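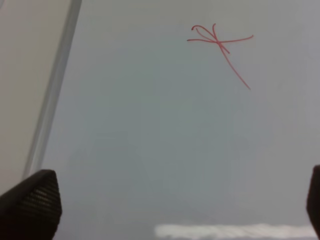

PUNDTON, April. Fesunley, which returns and refurbishes shared office equipment, has put a robotic handling cell into regular operation at its Pundton service center. The cell takes over light bench work that staff previously did by hand: picking up small loose items and wiping down flat writing boards. Thin, flexible items are the harder part of the first task. A length of red string lying flat on a gray surface gives a two-finger gripper very little to close on, and the textured pads on the fingers were selected with such items in mind.

The cell was integrated by Idard, an automation supplier, and runs alongside 2 manual benches that remain in use. Boards up to 27 kg are still loaded by two people. Once a board is flat on the table, an operator starts the program from a panel outside the work area.

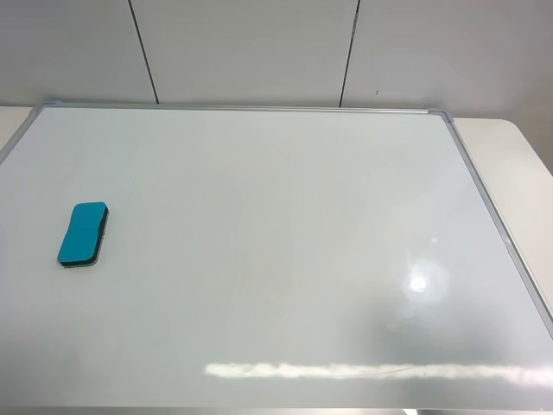
Whiteboard with aluminum frame and eraser on the worktable at Pundton.

"Glossy surfaces were the main technical issue," said Melati Govindasamy, integration lead at Idard. "Overhead light reflects off the board and moves in the camera view when the board is not seated the same way each time. We adjusted the exposure and had operators square the board to the table before each cycle."

Fesunley handles roughly 1000 boards a month at the site. Under the previous arrangement, bench staff rotated through wiping work for a full shift. Wiping is now limited to boards the cell rejects, such as those with bent frames or damaged corner pieces.

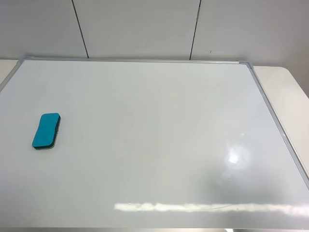
Bench staff have been reassigned to inspection, frame repair and cell operation. No positions were cut, and pay grades for the new operator role were agreed before installation. Each operator completes a training course covering startup, fault recovery and safe entry to the work area.

"My shoulder is better and my paperwork is worse," said Yanti Simanjuntak, a bench technician who moved to cell operation. "Every rejected board needs a fault code, and the list of codes is still too long." Fesunley is revising the list with the operators.

A second cell is planned for the company's Rondonuwu site after the first 200 hours of operating data have been reviewed.

Media contact: Intan Halim, Fesunley Communications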